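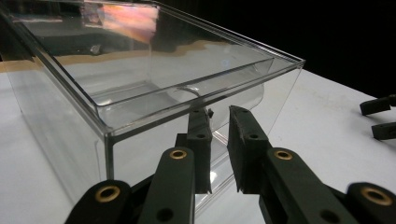 Pistberg hand-held gripper, two-piece set: review

Reviewed by Kavitha Thevar
Posted 12/22/21

Price paid: $377 for the pair, plus shipping
Used for: recording pick-and-place work at a tabletop
Rating: 4 out of 5

We bought the Pistberg set in May to replace a pair of grippers we had been printing and fixing ourselves. I have used it most working days since then. Two other people in our shop, Jacobus Buthelezi and Lakshmi Kotian, have used it too, and their notes are mixed in with mine.

What you get

The set comes as two grippers, a camera mount for each one, a bag of spare finger pads, a hex key and a printed sheet of instructions. You supply the camera and the computer. The mount fits the small camera we already had. If yours is larger you will need the adapter plate, sold separately.

Assembly took me 5 hours for both, and I was not rushing. The sheet has drawings but very few words, and the drawing for the second link is printed mirrored. I built one side backward and had to take it apart. Lakshmi built a later set from the online version of the instructions, where the drawing has been fixed, and finished before lunch.

Build

The parts are dark green plastic, close to black unless you have good light on them. The linkages turn on pivots with brass-colored rings. I expected the joints to loosen first. They have not. One squeaked for a while and stopped after a drop of light oil.

The fingers have rough, matte gripping surfaces on the inside. They hold on to smooth things better than the bare plastic on our old set did. They also pick up lint and need a wipe with a damp cloth. We have gone through 11 pads so far, mostly on the left finger of the right-hand gripper, which gets the hardest use.

Clear plastic

Most of our work this year has been with containers, and the hardest one is the big open-top acrylic box. You have to bring the fingers up to the corner and get one on each side of the wall. The grip itself is fine. The gap between the fingers is wide enough for the wall, and the rough surfaces do not slide when you lift.

The trouble is seeing what you are doing. On the recording, the rim shows up as a bright line, but the walls let the white table show through and pick up colored reflections. The inner ledge makes a second line below the rim, and it is easy to aim for the wrong one. I would not blame the gripper for that. A darker table cover would probably help, and so would moving the lamp.

Lifting a large box takes both hands, one gripper at each side. The handles are comfortable for this, but the trigger is stiff. Jacobus has larger hands and does not mind it. I need a break before the end of a long session.

Weight and balance

With the camera on, each gripper weighs 531 grams on our kitchen scale. The weight sits toward the front. You stop noticing on short jobs. On long ones your wrist will let you know.

Support

I wrote to Pistberg twice. The first question, on the mirrored drawing, was answered the next morning by Adel El Fassi, who sent a corrected page. The second, on a missing screw, took two weeks and one reminder. The screw came in a padded envelope with no note.

Compared with the Sternska

We borrowed a Sternska pair before buying. The trigger is lighter and the handle is better shaped, but the fingers are narrower and the pads are glued on, so a worn pad means a new finger. For small parts I would pick the Sternska. For boxes, trays and bins I prefer this one.

Good: tight joints, pads you can change, solid grip on smooth walls
Bad: stiff trigger, front-heavy, poor printed instructions

I would buy it again at this price. Order extra pads with the set, as shipping on a single bag costs nearly as much as the bag.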